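Robotics Club Takes On the Kitchen Counter

By Anika Ferreira
January
2 min read

The Erndale robotics club is spending this term on kitchen work. The project is called Clavville, after the street where the club first met, and the goal is an arm that can pick up ordinary groceries and put them where they belong.

Eight students are signed up, in two groups. One group handles the arm and gripper settings. The other sorts and labels the recordings, which stood at 227 when this issue was put together.

Jars came first. Most pickups now go well if the jar stands apart from its neighbors. Glass is harder. The depth readings drop out on clear glasses and clear plastic, and the arm stops short or comes down too far to one side.

Chips are the current job. A bag lying flat gives the fingers very little to hold, and a pinch in the middle slides off.

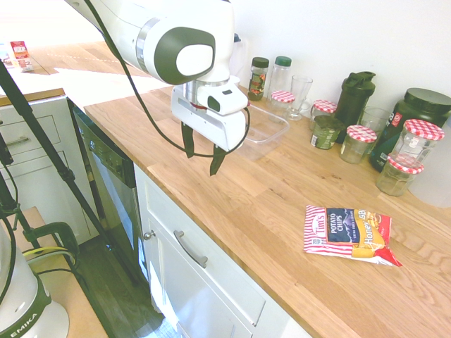
Lai, who runs the sessions, wants the group to try the corners of the bag next, with a slower close. If that fails, they will go back to jars and work on crowded shelves until the new finger pads come in.

The club will show its results at the Tallitz open day. Anyone who wants to sit in before then can come by on Sunday at 2 p.m. Closed shoes, please, and tie back long hair.

Comments

marjk: Does it have to be chips? Would a bag of rice be easier?

Anika Ferreira: Rice is on the list. It's heavier but it holds its shape better.

dp_erndale: My daughter is in the labeling group. Are younger siblings OK on Sunday?

T. Wells: Try taking hold of the seam at the top of the bag.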